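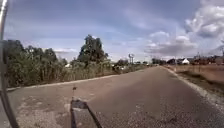
The Old Ilow Road

Welcome, and thank you for wandering over to this corner of the site. I've been meaning to give the road out of Grendamthorpe a page of its own since January, and as so often happens with me, the chesterfield and a pot of tea won out for a good few weeks. My neighbour Peiyu Mao finally talked me into it over the fence.

If you grew up around Brirport you'll know this stretch, even if you never had a name for it. We called it the Shao road as kids, after the farm at the far end, and I still do when I'm not paying attention. It's a plain old two-lane with a low concrete curb, long and straight, and I've always loved the way it narrows off toward the trees and buildings. You set your eyes on the far end and your feet more or less look after themselves.

The pavement has its worn spots, paler and blotchier than the rest, and I'm fonder of those than I probably should be. Tuncay Karabulut, who cycles it far more than I do, would like the lot resurfaced (he has written to the township 3 times, bless him!). I'd be a little sorry to lose the colours — beige and grey all mixed together, a bit like the bottom of a porridge pot.

And then there's the green side. Shrubs, tall grasses, leafy bushes, all crowding up behind the curb, with dry yellow-brown stalks poking through along the bottom. My mother used to bring a few of those stalks home for the big jug in the front hall, where they shed on everybody's toques and mitts until spring.

The tall tree is the one most of us steer by. When I was small, "as far as the tree" was the longest walk I was allowed on my own, and I remember standing there feeling terribly grown up and wondering whether anybody would notice if I carried on to Ilow. I never did, not until I was much older and had a bicycle with 6 gears.

Prints can be had in the small size for the hall or the cottage, and there's a larger one on matte paper at $90 with mailing included. Drop me a note through the contact page with your postal code and I'll get back to you, usually after supper.

Page last updated 12 April 2023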